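How to budget for your first robot arm (and the things that come with it)

Guides > Buying and planning > Small labs and workshops

The price on the quote is the price of the arm. It will move, in the sense that two people can carry it up the stairs. Everything needed to make it do something useful is on another page, sometimes in another catalogue, and it is best to find that page before the money is signed off.

What follows is the order we now plan in at Flodum, having tried most of the others.

Step 1. Write down the job

One sentence, with a verb in it. "Pick small items out of a dish and set them on a table" is a job. "Explore automation" is a way of spending a year's budget by October. The sentence fixes the reach and the payload, and it gives you something to read aloud when a salesman begins talking about the larger model.

Step 2. List what bolts on to each end

At the bottom you need something heavy and flat to stand the arm on. Our Stunik pedestal took 9 weeks to arrive, during which the arm sat in its crate and we all walked round it. At the top you need a gripper, the mount that joins it to the wrist, and spare fingers. Budget for the spares at the start. You will drive a finger into the table in the first week, and probably the second.

Ask whether the gripper's cable and software licence are included. We asked Grirar this by email and got a very warm reply about something else.

Step 3. Measure the room twice

Catalogues give reach as a neat circle on the floor. The elbow has its own ideas and goes up as well as out, so measure the ceiling, the shelves and the distance to anything you are fond of. Check the doorway too. Ours passed with 3 cm to spare, and there is still a mark on the paint.

Step 4. Try it in simulation before you order

This is the cheapest step and the one most often skipped. Put a model of the arm on a pedestal, put a table next to it, and add some ordinary clutter. A bare grey floor makes any layout look clever. 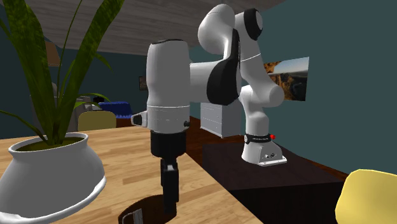
Allow 180 hours for this if you are new to it – most of that goes on learning the software, and a good part of the rest on arguing about where the table should go. Move the pedestal and try the job again. If the arm has to fold itself up like a deckchair to reach the near edge, you have learned that for the price of somebody's afternoon.

Keep the scene file. You will want it again when the second arm is discussed, and there is always a second arm.

Step 5. Put in the dull lines

Our running costs came to more than 3,000 pounds in the first year, none of it on anything you could show a visitor. Training, insurance, the safety assessment, an electrician, a new socket, a return visit by the electrician. Martens quoted us for a service plan on top. We said no, then yes, and the yes was dearer.

Step 6. Send the order

Get delivery dates for each part in writing, and ask for the pedestal first. Avoid having everything turn up on a Thursday if your loading bay shuts on Fridays. Ours does.

Next guide: Writing an acceptance test before the crate is opened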